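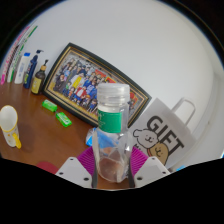 Tips for a shift next to the bottle line

Since Nosent put in the second arm, the Akpan packing room clears 2,000 bottles by lunch, up from 1,100. The hand work is now checking and restocking.

Thin plastic creases easily, so ease off the grip before you change the speed.
Wipe the ribbed fingers with a damp cloth at 9.
Swap stations every 2 hours. Watching tires people more than lifting did.
Write down each stop. Ebere Nwachukwu reads the sheet.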